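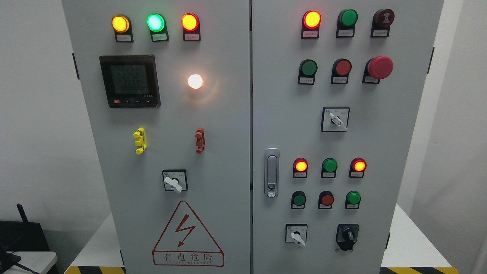 Doors of the control cabinet, lamps and meter on.

Spent the morning at the Mollon pump room going over this cabinet before the handover.

Yellow, green and red are all lit along the top. The white lamp next to the meter is on too.

Labels are black with white print. I want the same style on the Lapointe panels, we're still using tape there.

Selector switch is low on the door, above the danger sign. I'd have put it higher.

Next up is cabinet 2. Drawings for that one are due in May.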